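Wrist cable, second attempt
February, by Dindo Bañez
Last updated: February, 11 p.m.

The wrist encoder on the right arm dropped out again at the end of a long reach. Eduardo Manalo blamed the driver firmware. I blamed the connector and recrimped all 5 pins. Dropouts went from one every 500 cycles to none in 4,000.

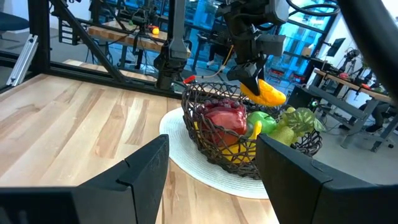
Strain relief is the remaining problem. The stock clip lets the cable flex right at the housing, so I printed a longer one with an 11 mm radius. For tuning I stay with the wire fruit basket on the butcher-block table. The yellow pepper is the hard item: the lobes give the fingers uneven contact, and a grip force that suits the apple is too low for it. The clip files go up on Kovarmont once the second arm has one too.

Contact: Dindo Bañez | Back to top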